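Clothes bank at Ashby hostel to open two mornings a week

July 22, 2024

A clothes bank run from a spare bedroom at the Clillevlow hostel in Ashby is to open two mornings a week, after demand for children's and winter clothing went up over the spring.

The service started in May with a single rail and a few boxes in the hallway. It has since handed out more than 400 items, most of them given by households in the town.

Fengying Feng, who manages the hostel, said the hallway had become too narrow for sorting and that the bedroom had been free for some time.

"We kept the bed in because it is the best place to fold things," she said. "Everything gets tipped out on it, looked over and put in a pile. Socks and jumpers take the longest."

Donations are washed before they go out. Anything with holes or a broken zip is set aside for Khoa Lục, who mends clothes at the hostel and passes on what cannot be saved as cleaning cloths.

The hostel is asking for knitted items, plain bedding and school clothes for ages 7 and up. It has enough adult coats for now - and no room to store more - and cannot take shoes or pillows.

Laundry in the bedroom, with a red knitted item in front of the plaid blanket on the bed.

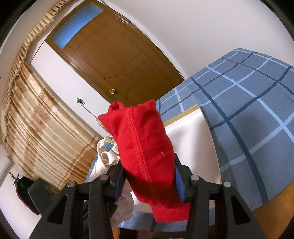 Sorting laundry by the bed: red knitwear and white cloth.

A local shop, Nistis, has given 60 hangers and a second rail, which will go up along one wall next week.

Clean clothes in a tied bag can be left at the front desk at any time before six in the evening. People who need clothing do not have to book or give a reason, and can ask at the same desk.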